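Ukcombe 工作间记录：台面整理与耗材归位
2022年7月5日
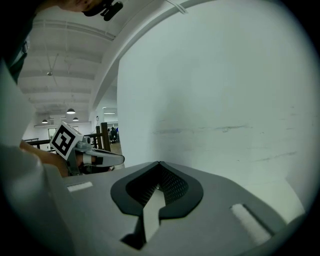 上一篇末尾留的三件事：抽屉重新分区、胶类过期品处理、标签格式统一。前两件今天做完，标签只做了一部分，剩余见末段。

一、抽屉分区

原分区按采购批次走，同一规格的螺钉会落在不同抽屉里，取用时要翻两处。Rin Kamata 建议改成按用途分，我试排了一遍，结果紧固件还是按规格分更顺手，按用途分只适合胶带、垫片和线材。最后采用混合办法：

上层：紧固件，按螺纹直径从小到大，左起。同一直径内按长度排，长的靠后。
中层：胶带、垫片、扎带、魔术贴。魔术贴勾面和毛面分开放，毛面朝上卷，避免互相粘住。
下层：线材和接头。线材每卷只留一个线头在外，用纸胶带压住。

隔板用的是 Morkico 盒子里附带的那种，插槽间距 16 mm。小规格螺钉用一格有富余，垫片用一格偏窄，平放放不进，只能竖着排。竖排的问题是抽屉拉快了会倒，我在格子后面塞了一条泡棉顶住，拉了几次没有再倒。泡棉用的是包装里拆下来的旧料，厚度不均，以后有合适的再换。

混放的散螺钉单独倒在托盘里，用卡规过了一遍。能确认规格的归位，头部有滑牙痕迹的直接进废料盒。有一小把英制的，牙距和公制接近，手感上拧得进去，但两圈之后就紧了。不要硬拧。这一把装袋，标“英制，勿混”，放上层最右。

二、胶类

打开过的瓶子全部看了一遍。判断依据按以下次序：瓶身开封日期，没有日期的看流动性，流动性拿不准的做涂片。

Breteo 快干胶有 2 瓶没写开封日期。一瓶倒置后基本不流，报废。另一瓶流动正常，在废铝片上点了一滴，压合后按平时的等待时间掰开，断面有一半发白发脆，强度明显不如新瓶。没有直接扔，标“仅作临时定位”，放进红盖盒。结构件不要用这瓶。

双组分环氧的 A 管出口有结皮，挑掉后里面正常。B 管颜色比新管深。Annatjie Mokgethi 的看法是颜色变深不影响固化，只影响外观；我没有查到她说的那份数据表，先做一组小样再定。试片已配好，夹在台钳旁边的平板下面，板上写了配比和起始时间，请勿移动。

双面胶的问题主要在边缘。放在窗边的那几卷侧面沾灰，外圈粘性下降，内圈没事。处理办法是撕掉外面两圈，剩下的装进自封袋，平放，不要立着叠压。今后所有双面胶离开窗台，统一进中层抽屉。

擦拭用的异丙醇换了新瓶，旧瓶剩的倒进废液桶，桶上登记过了。按压头那只有点漏，拧紧后仍然渗，换了密封垫。旧垫片已经溶胀，外径比新的大一圈，压不平。原先以为是瓶口问题，记在这里，下次先查垫片。

三、搁架

靠墙那组 Yuan 搁架的第 3 层一直有点下垂。把东西全部搬下来之后用直尺靠了一下，空载时仍然弯，说明不是载荷临时造成的，层板已经有残余变形。翻面装回去，弯的一侧朝上，直尺下的缝隙小了，但还没有完全消失。

翻面时发现后侧一个托扣没有卡到底，层板有一角其实是架在相邻托扣上的。重新敲入后，晃动消失。其余各层的托扣也逐个按了一遍，没有发现同样情况。

重物的摆放作了调整：
台虎钳备用钳口、砂轮片盒放最底层。
电动工具和充电座放腰部高度，充电线从后侧穿出，不跨过层板前沿。
泡沫、纸箱、空盒放顶层，顶层不放任何带刃口的东西。

每层限重暂按厂家标牌减去一截来用，标牌数字已经磨得看不清末位，没有照抄。在查到原始说明之前，单层不要再加铸铁件。

四、台面

台面上的胶痕用塑料刮片加异丙醇处理，大部分去掉了。靠近电源插排的一块去不干净，像是环氧，刮片不起作用，没有换金属刮刀，怕伤到面层。留着不影响使用，只是放平板时要避开，凸起处会让平板翘。

切割垫翻面。旧面中间的刀痕已经连成沟，刀片走到那里会跟着旧痕跑偏，前几次切硅胶片尺寸不准，我怀疑和这个有关。翻面后用同一把刀切了 5 条，用卡尺量两端宽度，两端差比上次小。样本太少，不下结论。刀片也是今天换的，两个因素没有分开，这一点做得不严谨。

台灯的夹具松，灯头会慢慢往下走。拧紧关节螺母之后能停住，但转动变得很涩。里面的摩擦垫估计磨薄了，拆开要费点时间，没有动。

手工具归位采用投影轮廓：把工具放在泡棉板上描边，沿线挖槽。目前完成的是内六角扳手、尖嘴钳和镊子。镊子槽挖得过深，夹不出来，在槽的一侧开了指位。其余工具按同样做法，指位先开，再挖主槽，顺序不要反。

五、标签

统一格式定为：品名，规格，开封日期（仅限胶类和溶剂）。不写采购批次，批次查台账。字高以站着拉开抽屉能看清为准，打印出来贴过一版，偏小，第二版放大后一行写不下长规格，改成折行。

标签纸在泡棉上粘不住，过一会儿就翘角。盒体和抽屉面板上没有问题。泡棉板上的工具名改用油性笔直接写，写之前先在背面试了笔，没有洇开。

Rin 提到中层抽屉的标签最好贴在上沿，拉开一条缝就能看到。已按此贴了中层，上层和下层还是贴在面板正中。等中层用一阵再看要不要统一。

六、未完成

环氧小样：看断面，和新管对比。结果补在本页背面。
标签：下层线材没有贴，接头规格有几种要先核对型号。
搁架：查原始说明里的限重；残余变形那块板如果继续弯，就换板。
台灯：拆关节，看摩擦垫。
切割垫：旧刀片还留着，下次用旧刀片在新面上再切一组，把刀片和垫子的影响分开。
英制螺钉：问 Annatjie 是不是她那边设备上拆下来的，如果不是，八月清料时一并处理。

补记：异丙醇废液桶液面已接近标线，再倒之前先看一眼。新桶在水槽下面，盖子和旧桶不通用。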